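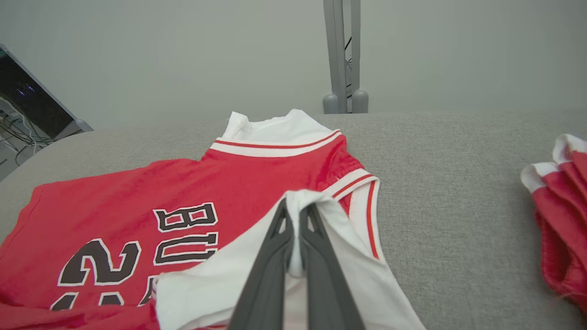
Wakitham Concert Hall - Programming and Outreach Team

Progress report to the Ciranen Fund, March 22, 2025

Dear friends at the Fund,

It has been a busy and very happy winter for us, and we are so glad to be able to tell you how your grant for the Rankin Street concert series is getting along. The first two shows are behind us, and the second one (the folk and bluegrass double bill) filled all 600 seats, with people still asking at the box office when the opening band walked on!

We set aside 100 seats at each show for families from the neighborhood, as we promised in our application, and every one of them was claimed. The first night was a little slower - our posters came back late from the printer, and the balcony stayed closed - but the band played a long, generous encore and the folks downstairs sang right along.

Four of the 6 concerts are still to come, ending in June with the Anura string band. Contracts are signed for all but one of those. The new stage monitors are in and paid for, and we still need to settle the piano rental, which came in higher than the quote we sent you. We will write again once we have a firm price.

With warm thanks from all of us at the hall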